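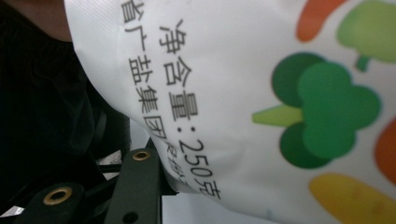
Opinion > Food and Home > Shopping

Search this site Enter keyword Go

Put the price per pound where people can read it

By Jeferson Rangel
February 27, 2019

71 shares 14 comments

My grocery store changed its shelf tags in November. The old ones had the price on the right and the unit price on the left, in the same size type. The new ones have the price in numbers as tall as my thumb and the unit price in a gray strip along the bottom that I can't read without bending down. I am not that old. My eyes are fine for driving.

I think the unit price should be the biggest number on the tag, or at least as big as the other one. I would make it a rule for every store above a certain size, and I would not leave it to the stores to decide how small the type can get.

The price on a package tells you what you will pay at the register. It does not tell you whether you are getting a good deal, and most packaging is designed on the assumption that you won't check. I buy rice from a company called Meireles. For years it came in a 1,000 gram bag. Last spring the bag got a new design, with a picture of a field, and the weight went to 900. The price stayed where it was. I went through four or five bags before I saw it, and I only saw it then because I was copying a recipe onto the back of one and the number was next to my pen.

There was nothing illegal about this. The weight was printed on the bag, as it has to be. I could have read it. But people don't read the weight on something they have bought every two weeks for years. They look at the color of the bag and put it in the cart. The company knows that, and so does every other company on the shelf.

Coffee is worse. At the Tonent near my office there are bags of ground coffee at 200, 250, 340, and 500 grams, all about the same height. Some are wide and flat and some are narrow and stiff, and there is a fair amount of air in a few of them. One day I stood there with the calculator on my phone and worked through the whole row. The Kastska bag that was marked "value size" cost more per gram than the smaller Kastska bag next to it. I did it twice to make sure I hadn't typed it wrong.

Then there is the matter of which unit. In the same aisle I have seen one tea priced per ounce, another priced per pound, and a third priced per bag. All of these are unit prices, I suppose. You can't compare them without doing the same arithmetic the tag was meant to save you. Paper towels are the worst for this – per sheet, per roll, per hundred square feet, and the sheets aren't the same size.

I have heard a few arguments against a rule. The first is that stores would have to reprint all their tags. They reprint them constantly. Mine reprinted every tag in the building in November to make things harder to read, so I assume they could do it again.

The second is that shoppers don't care. A manager at Brudex told me this when I asked why the unit price had disappeared from the freezer section altogether. He was polite about it. He said people ask where things are and whether they are on sale, and that in his time there I was the first to ask about the tags. I believe him. But people also don't ask for things they have stopped expecting to find, and my mother, who raised four of us on one paycheck, did this math in her head in every aisle. She would have been glad to have it done for her.

The third argument is better. Some people say that price per pound isn't the same as value, and they're right. The big jar is cheaper by weight, but if half of it goes bad in the refrigerator you have saved nothing. A person living alone may be better off with the small one. I buy the small mustard myself. But I would like to know what the small mustard is costing me, and then decide.

I would also like packages to say when they have shrunk. A line on the front, for six months, with the old weight and the new weight, in type the same size as the brand name. Companies find plenty of room on the front when they add ten percent more.

I still buy the Meireles rice. It's good rice. I just look at the number now, and I've started writing weights in the margin of my grocery list, which takes longer than it should.

Comments (14) Share this article Print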